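Futier hand-held gripper kit, second revision: review after a summer of use

Reviewed by Nermina Nedeljković, Oct 24, 2026

The Futier kit is a manual parallel-style gripper for recording demonstrations. You hold it, squeeze the trigger, pick things up, and the recording is later used to train an arm. I bought the pair in May for a laundry-sorting build in our shared workshop in Štefanec. Jarmila Hájek did most of the assembly with me, and Gangadharan Pillai wrote the software that reads the recordings. We paid the full price and have no link with the maker.

What comes in the box

Two sets of moulded housing parts, the linkage arms, pivot pins, blue finger pads, a bag of screws and a trigger assembly for each unit. The camera mount is included, the camera is not. There is no printed manual. The online one was written for the first revision and still shows the old trigger spring, which fits the other way round. If you follow the drawing the jaws will rest closed.

You need a 2 mm hex driver, a small flat screwdriver, and a pair of long-nosed pliers for the outer pins. A drop of medium threadlock on the centre screw is worth the trouble. Ours backed out twice before we did this.

Assembly

The first unit took an evening and the second took under an hour. The housing halves line up well and there was no flash to trim. The two inner pivot pins were a firm push fit on one unit and slack on the other. I closed the slack one up with a turn of thin brass shim. Futier sent replacement pins when I wrote to them, and these were correct to size, but they took three weeks to come.

The outer joints are better. They run on plain pins with no bushings, so some wear is to be expected, and a trace of dry PTFE keeps them quiet. Do not use oil. It creeps on to the pads and they lose their grip on anything smooth.

Handling

The grip suits a medium hand. Marcela Dvořáček, whose hands are smaller than mine, found the trigger reach too long and printed a spacer that brings it back by 6 mm. With the spacer fitted she could work a full session without changing hands. I would like to see it supplied.

Trigger force is even over most of the travel and rises sharply in the last part, just where you need fine control on thin cloth. A softer spring from the Zavow assortment improved this. The jaws then open a little more slowly, and for folding work that has not mattered.

Use on clothing

Cloth is a hard test for two flat pads. The dark garments in our sorting pile are the worst case, for the hand and for the camera. The pads hold a single thickness of jersey well enough if you come in low and pinch a fold. They slip on lined items, and a pinch near a seam tends to bring up whatever lies underneath. We had the best results by opening the jaws wide, pressing lightly into the heap and closing slowly as the hand lifts.
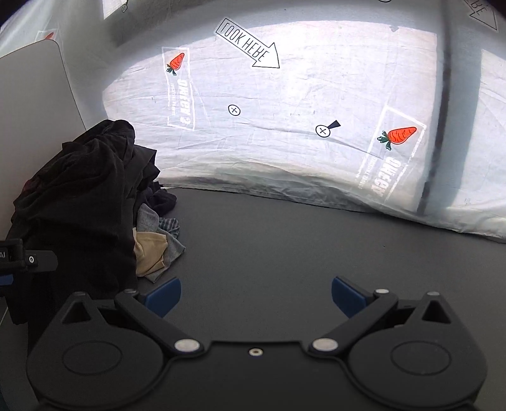 Side load is the weak point. If a sleeve is trapped and you pull across the jaws, the linkage flexes and the tips no longer meet. They come back true when the load is removed, but the recorded jaw width is wrong for as long as it lasts. Gangadharan now flags any grasp where the width reading changes while the trigger is still. He had logged 2481 grasps by the end of the first round, and 2411 were left after the flagged ones were taken out. I consider that an acceptable loss for a tool at this price.

Tracking

Jaw width is read from the camera view, so there are no wires in the moving parts. This is the right choice for a home build. It does mean that lighting has to be kept fairly steady. Direct sun through our window upset the exposure and made black cloth on a dark surface very hard to separate. A blind solved most of it. A patterned backdrop helps the position tracking a good deal, and a plain white wall is the worst thing you can work against.

Calibration is a short routine of opening and closing the jaws in front of the camera. Repeat it after any change of pads or pins. The software accepts an old calibration without warning – a fault that cost us a day.

Wear

The maker rates the pads for up to 2000 cycles before replacement. Ours have gone past that and the faces are polished but not torn. Grip on cotton is much as it was. Grip on nylon is clearly worse. Spare pads are sold in sets of four, and the Flakell silicone strip also works if cut to shape and fixed with contact adhesive, though it adds a little thickness and you must calibrate again.

The housing has been dropped on concrete once, from bench height, with no damage beyond a scuff.

Against the earlier revision

Janka Čierny has the first revision and let me use it for a week. The new housing is stiffer and the trigger no longer binds when pulled off centre. The pads and camera mount are unchanged and the parts swap over. If yours works, the difference does not justify buying again.

Verdict

Recommended for light and medium work, with a softer spring and a reach spacer for smaller hands. Check the inner pins before you close the housing. For heavy cloth such as denim or towels I would look for something with a stiffer linkage.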